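Reading Rooms and Listening Rooms: How Spaces Carry Sound
Handout 4, Introduction to Acoustics
Tutor: Gifty Baidoo
November 17, 2021

Read this before you start the problem sheet. It covers what we rushed through at the end of the last session, plus the bits of Huia Fairweather's guest talk that people asked me to write down.

1. What happens when you clap

Clap your hands once in a stone church and you can stand there and enjoy it for seconds. Clap in a bedroom and it's gone. Your hands did the same thing both times! The difference is what the sound met on its way out. Each time a sound wave reaches a surface, part of it bounces back and part is taken in. A hard, smooth wall sends nearly all of it back. A heavy curtain keeps a good share, turning the movement of the air into a tiny amount of heat among its fibres.

The time a sound takes to drop by 60 decibels is called the reverberation time. Wallace Sabine worked out the rule for it in the 1890s, partly by carrying seat cushions in and out of a lecture theatre at night, and I think it's one of the loveliest experiments in all of physics. In metric units:

T = 0.161 x V / A

V is the volume of the room in cubic metres. A is the total absorption, found by multiplying the area of each surface by its absorption coefficient and adding up the results.

2. Floors and soft things

Carpet is good at soaking up high notes and rather poor with low ones. A thin layer simply isn't deep enough to trouble a long, slow wave. So a carpeted lounge can sound calm for speech while a bass line next door still comes rumbling through.

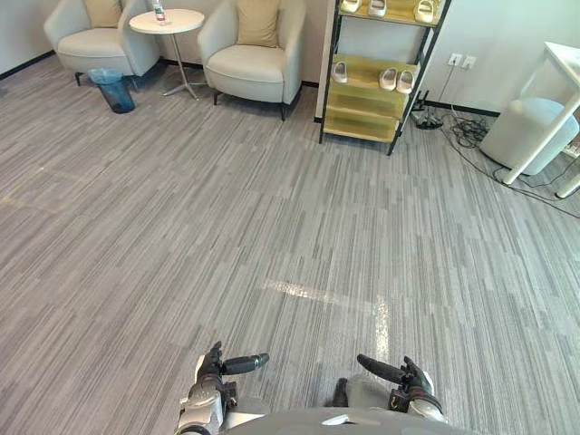

3. A worked example

Take the old hall at Wurkbridge, with a volume of 3,000 cubic metres and a total absorption of 543 square metres.

T = 0.161 x 3,000 / 543
T = 0.89 seconds (to two decimal places)

Very pleasant for a talk, and a bit dry for a choir. The singers at Wovberg would want it nearer two seconds – try working out how much absorption you'd need to take away.

Remember that A changes with frequency, so a full answer needs a separate sum for each band. We'll do this properly in March, when you have your own measurements from the Sulemana building.
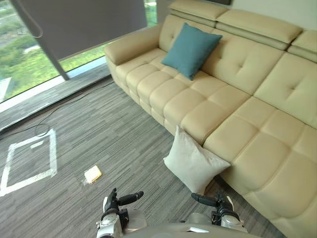 Absorption coefficients run from 0 (everything comes back) to 1 (nothing does, like an open window). Values in tables are measured in special echoing chambers, and they depend on how a thing is built as well as what covers it. Upholstery is a lovely case. A long leather sofa with deep button tufting has plenty of padding in it, but the smooth skin shields that padding from high notes, so expect less from it in the treble than from the same seat in open-weave cloth. The throw cushion adds very little either way, being so small.

4. To do before next time

Problems 1 to 10 on the sheet. For problem 10, use the Pleltumis table of coefficients and show your units on every line.

Pick a room at home, clap, and write down what you hear. Then open a wardrobe full of clothes and clap again.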